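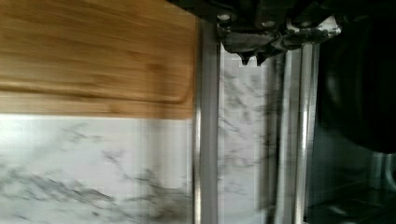
Section 4: Setting Up Your Cutting Board Station

You've leveled the counter and wiped it down, so now comes the fun part! A good board on a stone counter is a joy to work on, and ten minutes of set-up will pay you back every time you slice a tomato. These steps apply to the Hollar wooden board with the carved juice groove, in both the 600 and the 900 size.

Before you start, have ready:
Two soft cloths
A small bowl of warm water with a drop of dish soap
Food-safe mineral oil (we like the plain kind, no scent)
The non-slip mat from the box

4.1 First wash and oiling

1. Wash both faces of the board by hand and wipe them dry right away.
2. Stand the board on its long edge and leave it overnight.
3. Pour a little oil into the middle and rub it along the grain. Watch the color come up, it's wonderful!
4. Run an oiled fingertip all the way through the groove, corners included. Most people skip this bit, and the groove is exactly where juice likes to sit.
5. Wait 22 minutes, then buff off whatever hasn't soaked in.

Note: The first oiling takes more than you expect. If the wood still looks thirsty after buffing, go again.

4.2 Placing the board

1. Lay the mat flat on the counter and smooth out any bumps.
2. Lower the board straight down onto it, groove side up.
3. Line up one straight edge of the board with the edge of the counter. Leave yourself a strip of bare stone in front (a hand's width is plenty) for a bowl or a towel.
4. Press on each corner in turn. If it rocks, lift it and turn the mat a quarter turn.

CAUTION: Lift the board to move it. Grit trapped underneath can scratch polished marble.

CAUTION: Lemon, vinegar and wine dull marble quickly. If the groove overflows, blot the spill at once and rinse with plain water.

4.3 Using the groove

The groove catches the juice from a roast or a ripe melon, and it does it beautifully. Keep the food well inside it and cut toward the middle. To empty it, take the food off first, then tip the board over the sink by one corner.

Note: For bread, flip to the smooth side. Crumbs in the groove are a pain to get out (an old pastry brush works best).

Re-oil once a month, or sooner if water stops beading. For stains and raised grain, go to Section 7.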